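When the grip lets go late: a fault in the hand-held tools at Brutside

Chiharu Maruyama keeps the fault log for the Brutside recording room, where operators handle household items with hand-held grippers and the data goes to train the Covier arm. In June the log picked up a fault she rates as the most awkward of the year: fingers that stayed closed after the trigger was released.

"It is a delay," she said. "You let go, and the jaws hold for a moment. With a cushion or a piece of cloth you might not notice. With a cup you pull away and take the cup with you."

The first report came on a Saturday. An operator lifted her hand from a table and a cup came up with it, then dropped and broke on the floor. She was not hurt. Two more reports followed on other tools, and Maruyama withdrew all three.

Chie Yoshida, who does the mechanical work, opened them the same afternoon. She had expected weak return springs. The springs measured within limits.

"The pads were the trouble," Yoshida said. "The rubber had crept over the rim of the finger on the inside edge. When the jaws closed hard, the two edges caught on each other. The spring had to drag them apart."

Soft goods made it worse. A thick fold of fabric spreads the load across the pad and pushes the rubber outward, and operators squeeze harder on fabric because it slips.

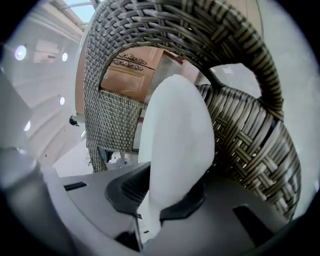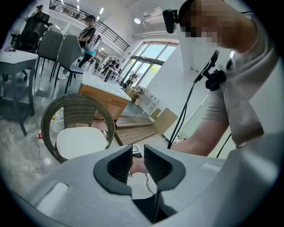

Yoshida tried bonding the pads with a stiffer adhesive from Oshima. It held the edge in place but cracked after 6 days of use. She now trims the inside edge back by 2 millimeters and seats the pad in a deeper pocket. Trimmed pads have not caught so far, though she would like a longer run before calling the matter closed.

The recordings were a separate problem. The tool logs the trigger position, and in the affected sessions the trigger says open while the jaws are still shut. Software at Brarkon, which prepares the files, had no check for this. A policy trained on such data could learn to move off before the object is free.

"That is the part I consider a safety matter," Maruyama said. "A broken cup is a cup. An arm that retreats with something still in its grip is a different class of event, and people would be standing near it."

She had the suspect sessions pulled. Brarkon has since added a comparison between trigger position and jaw width, and any mismatch longer than 3 frames is flagged for review. Most of the flags to date have been noise from the width sensor, and Maruyama reads each one herself.

Operators now close and open the jaws on a folded cloth before each session and listen for a click. Yoshida does not think much of the test. "It finds a bad pad," she said. "It does not find one that will be bad by lunch." She has asked for a second set of fingers per tool so that pads can be changed at midday, and is waiting on the order.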